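Zetmont Opens Up Its Hand-Held Gripper Trials, and You Can Try the Tools Too

FOR RELEASE IN NOVEMBER

Hi, I'm Samuele Melis, and I run tool trials at Zetmont. I usually leave the press releases to people with tidier desks, but I've spent so long with these grippers that I asked to write this one myself.

Starting this month, we're sharing the results of our first side-by-side comparison of hand-held gripper tools. We put two of them through the same jobs: the Plironex and the Drestine. Both carry a camera with a very wide view, and both are meant for recording how a person handles everyday stuff so a robot arm can learn from it later. We logged 2,678 tries in all, and 1,780 of those made it through our checks and into the set we're releasing. The rest stay in the log with a note on why we dropped them (a finger over the lens, a late start, me talking to someone and forgetting what I was doing).

My favorite part was getting out of the lab! We wanted real daylight, shiny tabletops and the sort of clutter you get when people sit down for a drink. Clear plastic was top of my list. It picks up every reflection going, and a cup that's easy for you and me to spot can be a real headache for a camera. 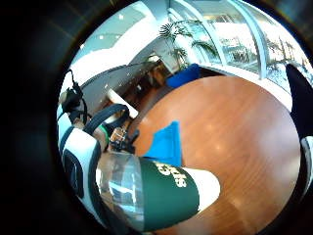 Clear cup with a green-and-white sleeve on a round wooden table, seen by the camera on a hand-held gripper tool. Photo: Zetmont

So which one did I like better? It depends on the job, and I know that's annoying to read. The Drestine felt lighter on my wrist and I'd pick it for a long afternoon. The Plironex closed more evenly on soft things like folded cloth, and its camera coped better with bright windows. Reijo Ojala, who handled the checking, leans toward the Plironex and will tell you so at length.

"I had to go through the clips one at a time, so I cared about the picture first and comfort second," says Reijo. "Samuele had it the other way around, and we argued about it most days."

Brian Mwakalinga wrote the playback software, called Mussa, which lets you put matching clips from both tools next to each other and step through them at the same speed. It comes with the release. It's still a bit rough when you jump backward — he's working on that.

We're also lending out tool kits. Each kit has one gripper of each type, straps in two sizes and a printed setup guide. Labs, classes and small shops can ask for one, and loans run two weeks. First pick goes to groups that plan to share their clips.

For the data, a loan form or a chat about straps, write to Mesfin Lencho at the Zetmont press desk. Mornings are best.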